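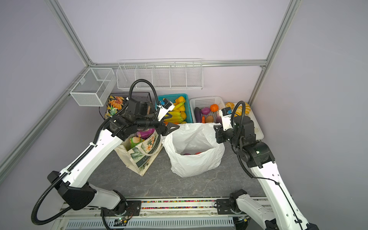
마를리스 슈타이너 님이 지난 글에 댓글을 남겨 주셨어요. 인더스 사람들은 정말 왕 없이 살았느냐고, 그 큰 도시를 누가 다스렸는지도 모르면서 어떻게 벽돌 크기까지 맞췄다고 말할 수 있느냐고요. 읽고 나서 한참 웃었는데(제가 지난번에 너무 신나서 막 썼거든요), 곰곰이 생각해 보니 꽤 아픈 질문이더라고요. 그래서 오늘은 그 얘기를 좀 길게 해 보려고 합니다. 커피 한 잔 가져오세요!

일단 벽돌부터요. 하라파나 모헨조다로에서 나오는 구운 벽돌은 두께, 너비, 길이의 비율이 대체로 1 대 2 대 4예요. 도시끼리 수백 킬로미터씩 떨어져 있는데도 이 비율이 꽤 잘 지켜집니다. 제가 학교 다닐 때는 이걸 두고 강력한 중앙 정부가 있었다는 증거라고 배웠어요. 선생님이 칠판에 네모를 그려 가면서 설명하시던 게 아직도 기억나요. 그런데 요즘 책들을 보면 그렇게 단정하는 분이 많이 줄었습니다. 벽돌은 길이가 너비의 두 배여야 엇갈려 쌓기가 편하잖아요. 쌓는 사람들이 손으로 익힌 규칙이 장인에서 장인으로 퍼졌을 수도 있는 거죠. 왕이 명령서를 내려보내지 않아도요.

물론 이것도 추측이에요. 마를리스 님 말씀대로 우리는 글자를 못 읽으니까요. 인장에 새겨진 기호는 길어 봐야 몇 글자 안 되고, 같은 내용을 두 가지 글자로 적어 둔 유물도 아직 없어요. 로제타석 같은 게 하나만 나와 주면 얼마나 좋을까요. 저는 가끔 자기 전에 그 생각을 합니다. 어느 창고 구석에 점토판 하나가 잘못 분류된 채로 누워 있는 상상이요.

왕 얘기로 돌아가면, 없다고 말하기도 사실 조심스럽습니다. 왕궁이라고 다들 동의하는 건물이 없고, 이집트처럼 어마어마한 무덤도 없어요. 모헨조다로에서 나온 그 유명한 '사제왕' 조각상 있죠? 이름만 그렇게 붙었지 사제인지 왕인지 아는 사람이 없어요. 높이도 한 뼘 남짓밖에 안 됩니다. 저는 교과서 사진만 보고 실물 크기인 줄 알았어요. 나중에 작다는 걸 알고 배신감까지 느꼈다니까요.
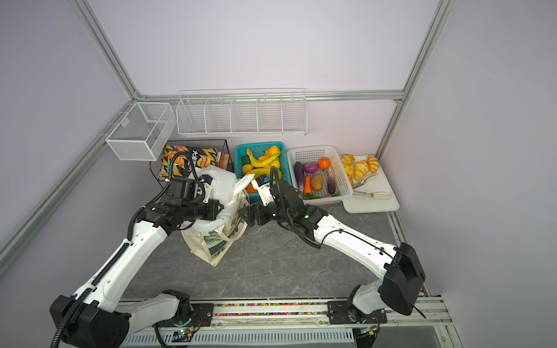
그러니까 지난 글에서 제가 "왕이 없는 문명"이라고 쓴 건 고쳐야 맞아요. "왕의 흔적을 아직 알아보지 못한 문명" 정도가 좋겠네요. 제목으로는 영 맛이 없지만요. 그 문장은 오늘 아침에 고쳐 두었습니다.

이쯤에서 제가 제일 좋아하는 저울추 얘기를 해야겠어요. 네모반듯하게 깎은 작은 돌인데, 가벼운 쪽은 1, 2, 4, 8, 16 이런 식으로 두 배씩 늘어나다가 무거운 쪽으로 가면 십진법 비슷하게 바뀝니다. 이게 넓은 지역에서 통했어요. 먼 동네에서 온 상인과 거래를 해도 "네 추를 어떻게 믿어?" 하고 싸울 일이 좀 적었겠죠. 성문 근처에서 추가 나온 곳도 있어서 세금을 걷을 때 쓴 게 아니냐는 의견도 있습니다. 세금이라면 걷는 쪽이 있었을 테고, 그러면 또 마를리스 님의 질문으로 되돌아가게 되네요. 누가 걷었을까요?

제가 요즘 마음이 기우는 쪽은 여러 집단이 나눠 맡았다는 설명이에요. 땅을 가진 집안, 상인들, 제사를 맡은 사람들이 서로 견제하면서 도시를 굴렸다는 거죠. 모헨조다로를 보면 높은 단 위에 구역이 있고 아래쪽에 동네가 따로 있는데, 그 안에서도 큰 집이 한군데에만 몰려 있지 않거든요. 우물도 골목마다 있고, 집집마다 물 버리는 길이 거리의 하수도로 이어져요. 저는 독서 노트를 꽤 꼼꼼히 쓰는 편인데, 인더스 노트 50쪽 가운데 절반이 하수도 얘기예요. 남편이 넘겨 보더니 이건 배관 공부 아니냐고 하더군요. 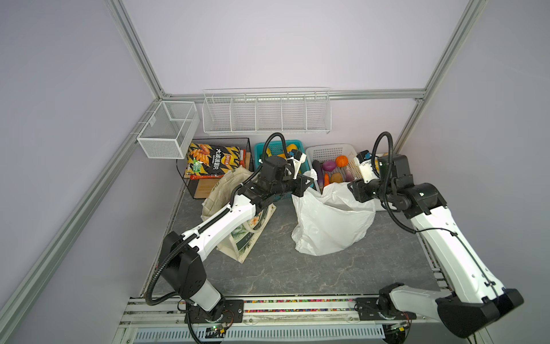
그 하수도도 누군가는 계속 퍼내고 청소해야 했을 거예요. 골목 하수도에 벽돌이나 돌로 된 덮개를 얹은 걸 보면 나중에 들어내고 손볼 생각을 했던 것 같아요. 짓는 건 한 번이지만 관리는 대를 이어서 해야 하잖아요. 저는 큰 건물보다 이런 데서 다스림의 흔적이 더 잘 보인다고 생각합니다. 돈을 냈든 순번을 정했든, 약속이 있었겠죠. 아파트 반상회 같은 걸 떠올리면 제가 너무 나간 걸까요?

그리고 댓글 끝에 전쟁은 없었느냐고도 물으셨는데, 이것도 "평화로운 문명"이라고 너무 쉽게들 말해요(저도 그랬고요). 전투 장면을 새긴 유물이 드물고 무기도 별로 눈에 띄지 않는 건 맞습니다. 그래도 두꺼운 성벽은 있었고, 하라파의 유골 중에는 다친 흔적이 있는 것도 있어요. 성벽이 홍수를 막는 용도였다는 설도 있고 사람과 물건의 출입을 관리하려던 거라는 설도 있는데, 하나만 고르라면 저는 못 고르겠어요. 세 가지 다였을 수도 있죠.

참, 책 추천해 달라는 분들이 계셨는데 목록은 아직 정리 중이에요. 지금 읽는 책이 543쪽짜리인데 72쪽에서 일주일째 멈춰 있거든요. 도기 분류 부분이 정말 안 넘어가요. 항아리 테두리 모양만 가지고 그렇게 오래 얘기할 수 있다니, 존경스럽기도 하고 졸리기도 하고.

다음 글에서는 메소포타미아 쪽 기록에 나오는 '멜루하' 얘기를 하려고 합니다. 인더스 지역을 가리키는 이름이라고 보는 분들이 많은데, 멜루하 말을 옮기는 통역사의 인장까지 남아 있어요. 통역사라니! 이름은 슈일리슈였대요. 혹시 이 주제로 읽을 만한 글을 아시면 댓글로 알려 주세요. 영어나 독일어도 괜찮습니다, 독일어는 사전 찾아 가며 읽을게요.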